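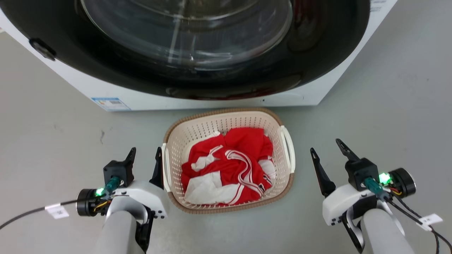
Wash corner, Tuesday, August 23, 2022

Finally got to the reds! Skarik detergent, the red and white sports top, the front-loader. The basket goes on the floor right in front of the door now, and I love it there — you grab the cloth, turn your wrist and it's in the drum, no walking back and forth with an armful.

Plan for the day:
- Wash 1: red and white top alone, cold, no softener, 3000 g of cotton ballast from the Geda box.
- Wash 2: same again but with a clean white Moussa swatch pinned to the hem. If any pink gets onto the white panels it ought to get onto the swatch too.
- Line dry both times. Please keep the dryer out of this one.

I'm really curious about the stripes. Thin white trim next to that much red is the hardest test we've had since the Plalberg towels in December, and those were a joy.

Chia-hao Hung wants 100 ml of detergent per wash, I'd go with less. Trying his number first.

Also, the perforated basket is a keeper. Damp stuff can breathe in it, and the handles on the ends fit my hands nicely. Floor needs a mop, there are scuffs all over.

To do: weigh the top before it goes in, write the weight on the card, order more swatches.

Comments (3)

Chia-hao Leung: Can you zip or button anything that closes before wash 1? Metal on the drum drives me nuts.

Chia-hao Hung: 100 ml stands :) Happy to be proven wrong on wash 2.

Chia-hao Leung: Mop is behind the door, I'll do the floor after lunch.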